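Work and Automation, Unit 5: When the Sorting Bench Changes
Notes by Imogen Bellamy, 19 October 2022

Okay, so last time we got as far as the difference between a task and a job, and then ran out of time right when it was getting good. Let me pick that up, because everything in this unit hangs on it. A task is a thing you can point at: put the parts in the tray, check the lid, move the tray along. A job is a pile of tasks plus all the stuff in between that never gets written down (who you ask when the labels are wrong, when you slow down, when you fib a little on the tally sheet so the next shift gets a fair start).

Machines get bought for tasks. People get hired for jobs. Keep those two apart in your essays, please! I read a lot of drafts in July that slid from one to the other in the space of a sentence.

The Flotwood case

You should have read the Flotwood packet by now. Quick recap for those of you who skimmed. Flotwood packs small plastic parts into divided boxes for repair kits. The kitting room used to run on hand work only, 500 boxes a shift, with people standing at long benches. Then the company brought in a bench cell from Zolus, two arms over one table, and put it on the simplest kits first. The longer kits stayed with the hand packers.

I spent a good while in that room and what struck me was how much the talk changed. At the old benches people faced each other. They complained, they traded shifts, they taught new starters by just letting them watch. With the cell in place, the person minding it faces a wall. One packer told me she liked the easier load on her wrists and missed the gossip terribly, and she wouldn't let me write down only one of those. Fair enough.

What moved, and where it went

Try this with any workplace you know. Take the old job and ask where each piece of it ended up. At Flotwood the picking and placing on short kits went to the cell. Fine, everyone expected that. But the checking got bigger, since a packer used to check while packing and now it's a separate step with its own sheet. Refilling got bigger too. And there was a brand new task that the packers called "tidying for the arms," meaning setting things down so the grippers could get at them. It wasn't in the Zolus paperwork or in anyone's pay grade.

The supervisors kept a log of every time someone stepped in to help the cell. The first log had 241 entries and the second had 174. Management read that as the machine getting better. The packers read it as themselves getting better at tidying. I think the log can't settle it, and I'd love to hear one of you argue with me about that.

Skill, and who gets to call it that

Remember the Kettle reading on hidden skill? The point I want you to carry over is about names. When a packer turns a part around before dropping it in, we call it habit. When a technician adjusts the arm so it turns the part around, we call it programming and there's a course for it.

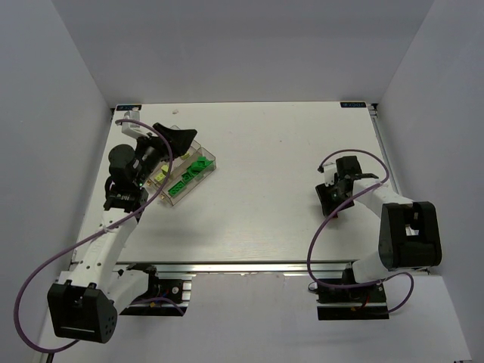 So think about pay for a second. Flotwood made a new role, cell operator, and gave it a slightly better rate. Good! But you needed a certificate to apply, and the certificate course ran in the evenings. Guess who has trouble with evenings. Several of the packers with the most time in the room never applied, and two of the operators came from outside and had to ask those same packers how the kits went together.

Compare that with Fimex, where training happened on the clock and everyone rotated through the cell. Output was slower at first, and the managers grumbled about it, but the knowledge stayed spread out. I'm not saying Fimex got it all right (the rotation schedule was a mess, see the appendix to your packet).

For next time

Pick a job you've done yourself, any job, babysitting counts. Write out the tasks on one side of a page and the in-between stuff on the other. Then mark what you'd happily hand over and what you'd fight to keep. Bring 2 copies, one for me and one to swap with a neighbor. And please finish the Fimex chapter, including the appendix, because we're starting with that awful rotation table.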